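Chapter 3
Slope Movement and Erosion on Pipeline Rights-of-Way

A buried pipeline changes the ground it passes through. Trench backfill is looser than native soil and carries water along the pipe, and on a side slope this water can start a slip. 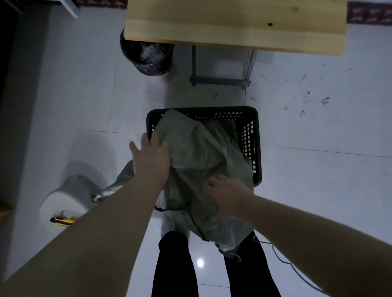
Slips are classed by depth. A shallow slip moves topsoil only; a deep slip moves the soil around the pipe and may load it. The Tasenero line, used throughout this chapter, crosses 10 slopes steep enough to need trench breakers.

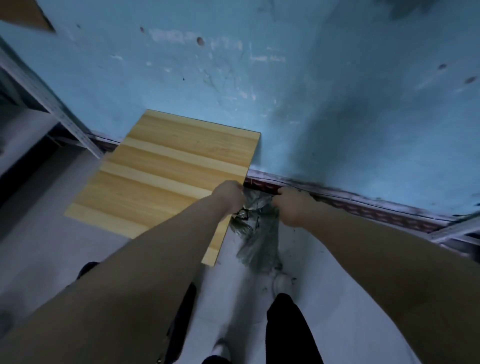
What does a trench breaker do?
It slows water moving through the backfill and forces it toward a drain, where it can leave the trench without carrying soil away.

Breaker spacing depends on grade and soil type. On the Altetell section, 851 metres long, spacing was reduced after heavy rain in August – the original design had assumed a coarser backfill.
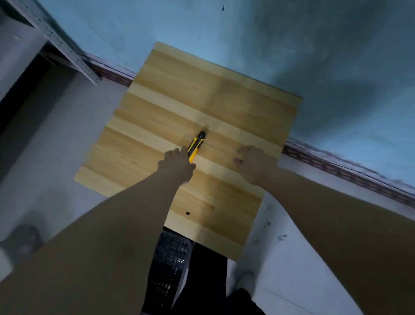

Surface works come next. Diversion berms are cut across the slope at a slight fall and discharge onto stable, vegetated ground. A berm that ends over the trench line returns water to the backfill and defeats the breakers below it. Section 3.1 sets out the field inspection of berms and outlets.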